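In Praise of the Dull Example

There is a school of thought, popular among people who have never had to do it, that a learning system will pick up anything provided you show it enough. Enough of what is usually left for later. Later, in my case, has arrived, and it turns out to be corn.

I work on a project called Flernance, which is run out of a rented floor in Costmont and aims to get a robot arm to do small kitchen jobs without being told off. The job this month is weighing. Pick up the item, put it on the scale, wait, put it back. A child of five can do it, and would ask for money after the second go. We have 2,139 examples of it so far, each one a person steering the arm through the motions while everything is recorded, and I have come to hold opinions about them.

My main opinion is that most of the field is snobbish about examples. We speak of models in hushed voices and of data as though it came out of a tap. A colleague will spend a fortnight choosing a learning rate and then collect the whole training set in one afternoon, on one table, with one banana. The banana does very well in testing, provided it is the same banana.

Variety is easy to ask for

The usual answer is variety. Everyone agrees on variety. I have sat through planning sessions in which the word was said so often that I began to hear it as a brand of biscuit. Vary the object, vary the plate, vary the lighting, vary the person at the controls. All good advice, and all of it quietly assumes that a tired human being at four in the afternoon is capable of being random.

We aren't. Ask someone to put an object down "anywhere on the plate" and within ten goes they have a favourite spot. Ask them to turn it to a different angle each time and they will produce two angles, left a bit and right a bit, and swear they have covered the compass. I checked my own recordings from August and found I had approached the scale from the same side every single time, with a small flourish at the end. The system learned the flourish beautifully. It was the one part of the job it never got wrong.

So we now have a card, drawn from a stack before each recording, that says what goes where. It is slow and everybody resents it, me included. I would still choose it over another lecture on diversity in training sets. A stack of cards has no favourite spot.

Corn on the cob came up on a card. It is a fine object for this, long and bumpy and rounded at the ends, and a gripper that has grown smug on boxes finds it an education. Laid lengthwise on an oval plate, it also raises the question of where you ought to take hold of it, a question the instructions did not answer and three of us did, differently.
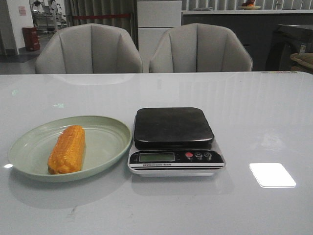 The trouble with tidying up

A shiny table is a nuisance to a vision system. Ours throws back the light from overhead as a big white patch, and gives every object a ghostly twin underneath. When visitors come, somebody always suggests a matt cloth. It would make the pictures cleaner, they say, and so it would, in much the way that taking the hills out would make cycling easier.

People's kitchens are full of glare. They have chairs in the background and things left out on the counter. If the arm is going to be put off by a reflection, I would like it to be put off now, in front of me, and not in the home of some trusting customer who has just wiped down the worktop. I have argued this at length and I have so far kept the cloth off the table, though I notice it has been bought and is folded up in a drawer, biding its time.

The same goes for mistakes. The house rule at Roven, where I worked before this, was that any recording with a fumble in it went in the bin. What remained was a library of perfect grasps, performed by people who never dropped anything, and from it came a robot that had no notion of what to do after dropping something. It would carry on weighing the air with great dignity. We keep our fumbles now, so long as the person recovers and finishes the job. They are marked as fumbles. I am credited with more of them than anyone else in the building, and I regard this as a contribution.

What counts as one more

My last complaint concerns the number. Every funder and every manager wants the number, and it must go up. Rashidi, the firm that pays for most of our floor, asks for it monthly, in a box on a form that is the right size for a number and nothing else. There is no box for what was different about this month's lot.

You can see where that leads. If all you are asked for is a total, the cheapest recording is the one most like the last one. Leave the plate where it is, leave the scale where it is, press the button, go again. I could make 200 of those before lunch. They would be tidy and correct, and between them they would teach the system about as much as the first 5 did.

What I would put on the form, if anyone let me near it, is a second box asking how many of these were a bother to make. It is a crude measure and people would certainly cheat on it. But the recordings that have moved our results have nearly all been the irritating ones: the awkward object, the plate pushed too close to the scale, the session when a new person took over and did everything in an order I would have called wrong. I did call it wrong, in fact, and had to go back and change the label.

The form is due again shortly. I shall put the number in the box, and I have a stack of cards to get through before then, the next of which wants the plate on the far side of the scale and the operator using the other hand.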